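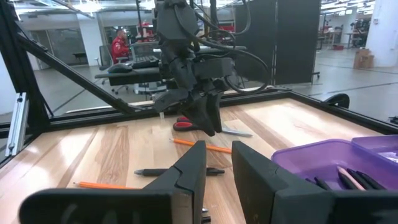 Scissors, red handles

Tracing a skirt pattern without cutting the original?

Brock Caron
Posted in Sewing and Mending, Thursday

Got a Prothero skirt pattern off my aunt, the old multi-size tissue sort with all the sizes nested inside each other. Want to make it in my daughter's size now and then a bigger one in August when she's back from Iston. So cutting the tissue is out. Tried baking paper, too narrow and it curls. Tried ironing the tissue flat, went a bit brown at one corner, stopped. What do people use for tracing? And do I add seam allowance or is it in there already? Never made anything with a zip either but one thing at a time. Need to get cutting by the weekend if poss.

tackandpress
4 found this helpful

Spot and cross paper. Dots on it at regular spaces so you can line your grainline up without measuring every five minutes. Sold off the roll in most fabric shops, the Ekus one is fine, bit thin but you can see through it which is what you're after. Dont buy the heavy card stuff for a skirt.

Pencil, soft one, kept sharp. Not biro – it goes through tissue and you'll never get it off the fabric underneath. Weigh the corners down with tins. Trace the straight lines first with a ruler, then the hip curve in short strokes, then all the notches. People forget the notches. Then the grainline, the dart points, and write the size and the piece name on every single bit before you lift it. 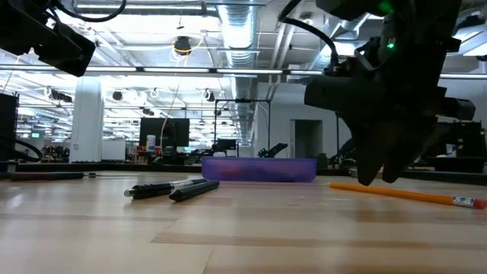

Is the seam allowance already in the pattern?

Most printed tissue patterns from that time include it, but look on the instruction sheet, it'll say near the cutting layouts.

If the sheet's missing, look at the tissue itself. A solid line with a dashed one inside it means it's included. On multi-size ones they often leave the dashed line off to save on clutter so that's not foolproof. Measure the hip on the pattern, front and back pieces, double if cut on the fold, and compare to the body size on the envelope. Way bigger and it's in there.

marnie_k
1 found this helpful

agree with above but if you've got a lot to do get the Gurkach roll, 20 metres, did me two years. Comes rolled very tight so leave it out flat overnight.

Iron the tissue on the lowest setting with NO steam, cotton hanky over the top. The brown corner is fine, just trace round it. 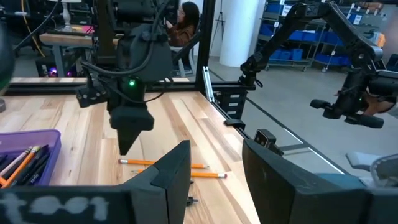

For the bigger size in August don't trace it now. Kids shoot up. Measure her again first, waist and hip and the length from waist to knee, and if she's between two sizes go with the hip and take the waist in at the side seams. Much easier that way round than letting it out. Also hang onto the envelope, the fabric amounts are on the back and they're different for each width of cloth.

Zip – tack it in by hand first. Takes ten minutes and saves unpicking.

hobbs_end
0 found this helpful

I just cut mine and buy another pattern tbh

Brock Caron
Thanks both, spot and cross it is. Found the sheet folded up inside the envelope, allowance is inculded. Will try the hanky thing tonight.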